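Layout Sheets, Jestwood Bench - Gallery and Notes

Quick page. Been meaning to put this up since June. It's the outline layouts we use for laying out small parts before they get put together, plus what I keep getting asked about them by email. Short captions, longer notes. Skip to the printing bit if that's all you came for.

If you've never used one: white background, thin black outlines, every outline is the footprint of one part. Part goes on its outline. If an outline is bare when you're ready to build, go find the part. Same idea as the painted tool shapes on a pegboard, just flat and a lot cheaper.

The drawings are by Henok Hailu, who did the first set for the Flasimgate kits and then kept going. I do the printing and the complaining.

What goes on a layout

Circles for anything round. Henok draws them thin on purpose, a fat line hides a millimeter either way and then people argue about which edge counts. Inside edge counts. Always has.

Slots for the flat pieces that stand up on end. Drawn as a pair when the two pieces have to face each other. Keep them the same way round as they'll go in the build, saves turning things over later.

Small rectangles for connectors and little blocks. These are the ones that get missed. Someone always sets a connector down beside its rectangle and swears it was on it.

Part numbers - we took them off. Too much ink, everyone reading instead of looking. The list lives on a separate card now. A couple of people want them back, I know, I've read the emails.

On the table

Layout down flat, dark top under it, parts near the middle.
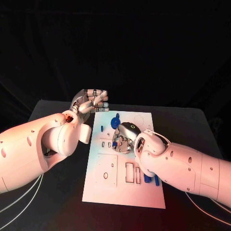 A small blue piece at the fingertips in the one above, two slot outlines left of center. Next one has the big circle with its two small ones, upper right. 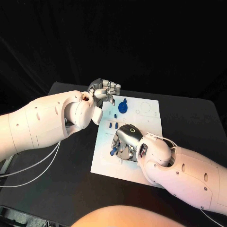
Setting up

Dark table if you have one. White layout on a white bench is miserable, you lose the edge and put parts down on nothing. Charcoal or black is good. Matte better than shiny.

Square it up to yourself or don't, I'm not fussy. A slight angle is fine and some people reach better that way. What matters is it stays put once you start. Nudge it halfway through and every part on there has to be looked at agian.

Tape: low-tack, short bits, corners only. Don't run tape along a whole side, it lifts the ink when you peel it. For the stiff ones a square of rubber mat under the middle does the job.

Light from above and a little in front. Side light throws the shadow of a tall part over its own outline and over the neighbor's too. I use one lamp. Two lamps gave me two shadows and a headache.

Loose stuff stays off the layout. Screws in a dish, dish to the side. If a screw is on the white it should be on an outline.

Order of placing

Big parts first, then the slots, then the little ones. I know the card says left to right. The card is old. Big parts first means you see straight away if the layout is upside down, and that happens more than you'd think with the Negussie version, it's nearly symmetrical.

Building on top of the layout is allowed. Put the base part on its outline and bring the rest to it, so the center fills up as the outer outlines go bare. When the outer ones are all bare you should be done. If you're not done, something rolled away. Check under the near edge first.

Printing

First run was 2,000, and I thought that would last us. It did not. We gave a lot away at the Saturday table and never wrote down who took what. At last look there were 897 left in the cupboard, mostly the small-circle version that hardly anyone asks for.

Paper notes, fast:

- Plain office paper curls. Fine for one go, after that the corners stand up and the light pieces slide.
- Card stock is what I'd pick. Heavy, matte, no coating.
- Laminated looks great and glares. Round parts skate on it.
- Mounted on board is best for a bench that gets used daily. Costs more, takes up a shelf.

Print at 100 percent. NOT fit to page. Every wrong-size complaint I've had was fit to page. There's a ruler line along the bottom of the file, put a real ruler on it before you run off a stack.

Line color stays black. We tried light gray on one batch and people over forty (me) could not see the slots at all.

Storage

Flat, in a folder, a sheet of tissue between if they're inkjet. Rolled ones never really come flat again. The mounted ones go on edge like records. Noltemlow sells a rack the right width but a dish drainer works too, mine is a dish drainer.

Wipe the mounted ones with a dry cloth. Water gets into the edge and they swell.

Still to do

Henok is redrawing the two-slot version with a little more room between the slots, big fingers kept knocking the neighbor over. There are 133 kits waiting on that one so please don't print the old file for them. New file goes here when it's ready.

Also want a left-handed layout. Same outlines, flipped, except the parts can't all be flipped, so it's more work then it sounds. Not soon.

If you've made your own outlines send them over, I'd like to put a few up. Say what paper and how long it lasted.

Related
- Sorting trays: deep or shallow?
- Flasimgate kit, parts card (revised)
- Table coverings we gave up on
- Negussie layout: which way is up
- Jestwood Saturday table, what to bring

Get new layouts by email. Enter your address to join the Jestwood Bench newsletter. Unsubscribe any time.

This site uses cookies to remember your settings. Accept - Manage preferences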